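The night shift that moved to mornings

At the Gruvel parts warehouse, the robots start work before the people do. By the time the first staff come in at six, the machines have already shifted the overnight returns to the sorting benches and gone back to charge.

Gruvel stores and sends out spare parts for kitchen and laundry appliances. The site handles 3,000 orders on a busy Saturday, and until last year every one of them was picked on foot. A picker carried a scanner, pushed a trolley and followed a list. The building is long and the popular parts were never all in one place, so a full shift meant a lot of walking.

The company now runs 200 wheeled robots, bought from Prinik, which bring shelves to the people. A picker stands at a station, a shelf arrives, a screen shows which bin to reach into, and the part goes into a tray. Software from Lumenta decides which shelf comes next.

The managers are pleased with the numbers, which they put up each week by the clocking-in point. The record so far is 1,463 trays from a single station in one day. Opinion on the floor is more divided. Several of the older pickers say their knees have stopped hurting. Others say their necks have started, and that standing in one spot is its own kind of tiring. The stations were raised in April after complaints, and rubber mats were put down.

The harder change has been in the pace. On foot, a picker could slow down at the far end of an aisle or stop for a word with somebody coming the other way. At a station the next shelf is already waiting. Staff asked for a pause button and were given one, along with an agreement that pauses of up to 2 minutes would not be logged. It took three meetings to settle that figure.

There were no redundancies, but the night shift was closed. Those who had worked it were offered mornings or retraining as floor technicians, who deal with stuck wheels, dropped parts and shelves that have been put back crooked. Most chose mornings. Some miss the night rate, which was a fair slice of their pay, and the transitional payment that replaced it runs out next spring.

People also talk about the quiet. Pickers used to pass each other dozens of times a day, and now the stations are spaced well apart. Breaks have been changed so that whole teams stop together, a request that came from the floor. It means a queue for the coffee, but also that new starters get to know people within a week or so.

A second site, run by the parcel firm Cimow on the same estate, is due to install a similar system. Its staff have been over to look round. They asked a little about the robots and a lot about shift patterns, pay bands and who gets called when a machine stops in the middle of an aisle.
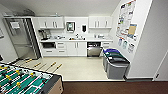

The kitchenette, with the foosball table close by.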